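Print this article | E-mail this article

4. Planning the purchase

4.1 What was bought, and in what order

The money for the laundry-handling work came in two parts, and the second part could not be spent until the first had been accounted for. This shaped the order of buying more than any technical question did. We bought arms first, grippers second and cabling last. Figure 3 shows clothing work with the two-arm set-up. 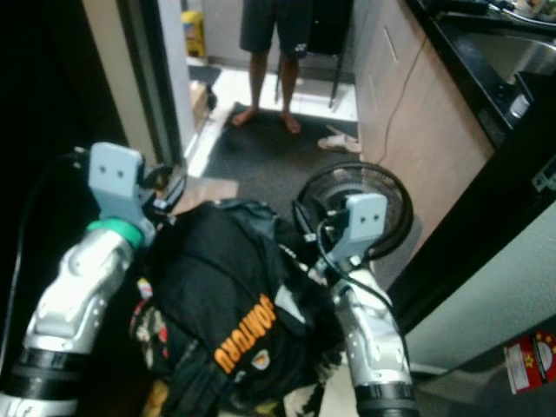
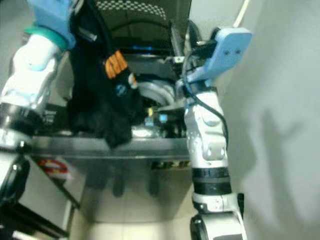

Figure 3. Two arms with grippers and black clothing, at two moments of the same occasion.

Three suppliers were asked for prices in August. Baliveo quoted for a complete pair with mounting and one year of cover. Dratby quoted for the arms alone and left the grippers to us. Nondel would only quote for a minimum order that was larger than our whole budget, and was dropped. We chose Dratby. The saving was real but smaller than it looked on paper, as the brackets needed to join one maker's gripper to another maker's arm had been left out of our sums. They came to 580 euros for the set, including two spares.

Türkmen [11] suggests setting aside a tenth of the hardware price for small parts. In our case this would have been too little. Cables, ties, connectors and screws were ordered on 62 separate occasions, most of them for small sums, and the delivery charges on these orders were in several cases higher than the goods. A single order at the start, even a generous one, would have cost less.

4.2 Garments as a running cost

Clothes were not in the first budget at all. We had assumed that staff would bring in old things from home, and they did, but the supply was uneven and leaned heavily towards dark sportswear. We then bought 100 used garments by weight from a charity shop. Later budgets should treat garments as something that wears out, in the same way as gripper fingers. Seams pull and prints crack, and a shirt that has been picked up many times no longer hangs as it did.

4.3 Hours of use

We planned for 700 hours in the first year and reached more than that before the year was out. Dratby's cover is counted in months, so the extra hours made no difference to the price. Under Baliveo's terms, counted in hours, we would have paid for a second period. Buyers with heavy use in mind should ask which of the two applies before they compare quotes.

Print this article | E-mail this article

Comments (3)

Edith Castaño
Did the bracket price include fitting? We were charged separately for ours and it nearly doubled the bill.

Haris Naqvi
No, we fitted them ourselves. It took an afternoon for the pair. I will add a line to 4.1.

Edith Castaño
Thanks. The reference for Türkmen is missing its page numbers, by the way.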